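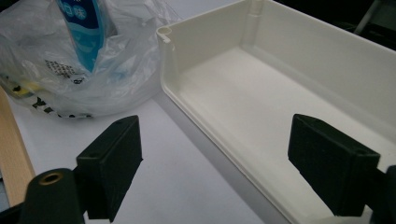 A white plastic tray and a clear plastic bag on a pale tabletop.

Gitmont Language Services: changes to the Welsh and Irish glossaries
21 Jan 2019

Members who use the shared glossaries for Welsh and Irish are asked to note that revised editions of both are now available from the members' area. The Welsh glossary contains 2,992 entries and replaces the edition issued in November. The Irish glossary has been reissued with 139 corrections, most of them to plural forms and to the genitive of place names.

The revision was carried out under the direction of Percy Salazar, Head of Terminology, following comments received from translators working on local authority and housing documents. Several of these comments concerned the treatment of initial mutation in Welsh. In the earlier edition, head words were given in their unmutated form only, and the search tool did not return a result when a mutated form was typed in. A reader looking for "gath" or "chath" was therefore not directed to "cath". Mutated forms are now indexed, and a search on any of them leads to the main entry.

Entries for Welsh nouns now show gender in every case. Where usage differs between north and south, both genders are given and the regional preference is marked with N or S. Translators preparing text for readers throughout Wales should follow the client's house style where there is one. Where there is none, either form is acceptable, provided that it is used consistently within the document.

The Irish glossary follows the standard written form of the language. Dialect variants from Munster, Connacht and Ulster have been moved from the main entries to a separate appendix. Some members asked for the variants to be removed altogether, but they are of value to those who transcribe recorded interviews and they have been kept. The order of the appendix is alphabetical by standard form.

Loanwords received particular attention. There were 41 English terms in common office use for which the previous edition offered two or more competing equivalents without comment. Each of these entries now carries a preferred term, with the alternatives listed after it. Members who disagree with a preference may write to the Terminology Office quoting the entry number and, if possible, a published source for the form they recommend.

Both glossaries may be downloaded as a spreadsheet or as a term base file. Users of the Jenness editor should delete the old term base before importing the new one, as the two will otherwise be merged and duplicate entries will appear. The length length limit on notes in the Jenness import screen remains 300 characters, and longer notes will be shortened on import. The full notes can be read in the spreadsheet.

Work has begun on a first Scottish Gaelic glossary, which will use the same layout. Members with experience of translating school or health material into Gaelic are invited to contact the Terminology Office at Guzmán House. Draft entries will be circulated to readers in small batches, with a form for comments enclosed.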